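Hiebert Towel Folding Set - data card

Version 2
Last edited: Apr 13, 2025

Summary

The Hiebert set covers the folding of small terry towels on a flat, felt-like green surface. It holds 893 folding sequences. Each sequence starts with one towel in an arbitrary position and ends when the towel has been folded or the time limit has been reached. The card describes the cloth, the surface, the starting positions, the fold types and the labels. File layout and loading are covered in the last sections.

The set was put together for work on cloth state: where the edges of a towel are, which face is up, and how many layers lie at a given point. Terry was picked over flat-woven cotton. Loop pile hides the fold line, grips itself when doubled, and holds a crease poorly. Methods tuned on napkins or dish cloths tend to lose the second layer on terry.

Cloth

All towels are hand size or smaller, rectangular, with pile on both faces. The main group is tan. Color shifts with the lighting and with the camera - the same towel can read as light brown in one view and close to orange in another. Do not use raw color values as an identifier. The towel_id field is the only reliable key.

Towels were washed before first use and air dried. No softener was used. Pile height was not measured. Towels with pulled loops were kept in the set and carry the flag pulled_loop. Care labels were cut off at the seam before recording, as a stiff label changes how the corner falls.

Corners are seldom flat. A washed terry corner curls toward the side with the tighter hem, and the curl comes back within seconds of being pressed down. Corner positions are therefore labeled at the tip of the cloth as it lies, with no correction for the curl.
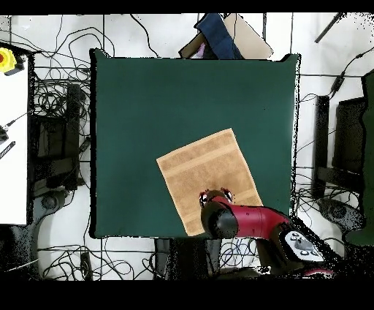
Woven bands run across the width of the towel and have no loops. They are labeled as separate line features, band_a and band_b. The letters carry no meaning as to top or bottom, and they may swap between sequences. In a partly folded towel the bands are the best cue for orientation, and annotators were told to mark them first. A band that passes under another layer is marked up to the point where it disappears and is not continued by guesswork.

Surface

The working surface is dark green and matte. It holds terry slightly, so a towel dragged by one corner stretches a little before the rest follows. On a bare tabletop the same towel slides as a unit. Results from this set should not be carried over to smooth surfaces without a check.

Lint collects on the surface over a session. It was brushed off between blocks of 30 sequences and not during a block. Later sequences in a block may show loose fibers. These are not labeled.

Other cloth may be present outside the working surface. It is not part of the task and has no labels. Users who train a general cloth detector should mask everything beyond the surface boundary, for which a polygon is supplied per session.

Starting positions

start_flat: towel laid out in a single layer, rotated by any angle relative to the surface. Small ripples are allowed.

start_offset: as start_flat, but with the towel toward one side or corner of the surface. There may be little free space between the hem and the surface border.

start_crumpled: towel dropped from above and left as it fell. Usually two or more layers overlap and at least one corner is hidden.

start_partial: towel already folded once, either cleanly or with the edges out of line.

Fold types

half_long: long edges brought together.

half_short: short edges brought together.

quarter: half_short followed by half_long.

roll: one short edge turned over repeatedly. This type was added in version 2 and has 64 sequences. It is too small for a separate test split.

Labels

Each labeled still has corner points, visible hem lines, band lines, and a layer map with the values 0, 1, 2 and 3+. Points in the layer map that could not be decided are set to unknown. The share of unknown points is highest during the fold itself and near bunched edges.

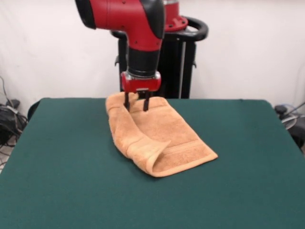 Ridges need a note. When an edge of the towel is pushed together it stands up as a ridge, and the cloth in the ridge is a single sheet seen from two sides. It is labeled as one layer with the ridge flag set. A curl, where the sheet rolls over and touches itself again, is labeled as two layers from the line of contact outward. The difference between the two is often only a matter of shading in the crease. Annotators disagreed on this more than on any other label, and the ridge flag should be treated as noisy.

Outcome labels are given once per sequence:

done: edges aligned within the tolerance set in the config file.
loose: correct fold, edges outside the tolerance.
wrong: a different fold from the one requested.
stopped: ended before a fold was reached.

A towel that springs open after release is labeled by its state at the last still, not by its best state.

Known issues

Some start_crumpled sequences could equally be labeled start_partial. The first label assigned was kept.

Band lines are missing where the pile has been brushed over the band edge.

In session Climitz the surface polygon is slightly too large on one side. A corrected polygon is in the fixes folder and is not applied by default.

Face labels (face_up, face_down) are arbitrary. Both faces have pile and no mark was sewn in.

Layout

sequences/ one folder per sequence
labels/ same folder names, JSON
surface/ session polygons
fixes/ corrections not yet merged
config/ tolerances and time limits

Session names are Climitz and Gurnerero. Split files are kept by towel_id, so no towel appears in both the train and test parts. Keep this when making new splits, as individual towels are easy to recognize by their hems.

Changes in version 2

Added the roll type. Renamed stripe to band in all label files. Removed the softness score, which had been entered by hand and was not repeatable. Scripts written for version 1 will fail on the renamed field and need a one-line edit in the loader.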